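## Recovering from a grip-loss fault on soft furniture

Applies to the Pivside wrist controller, firmware 623. The fault appears when a finger presses into a cushion or seat before it reaches the target, and the controller reads the fabric as a closed grip.

1. Press hold. Do not cut power — the arm will sag.
2. Open the fingers to 50 mm in manual mode.
3. Raise the wrist straight up until it clears the upholstery.
4. Set the contact threshold to 38 and the settle delay to 500 ms. 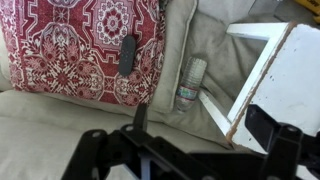
5. Clear the fault and rerun the approach at low speed. Keep hands out of reach until the status light is steady.

If the fault returns, check the finger bolts for play. Thresholds saved before January are not carried over and must be entered again.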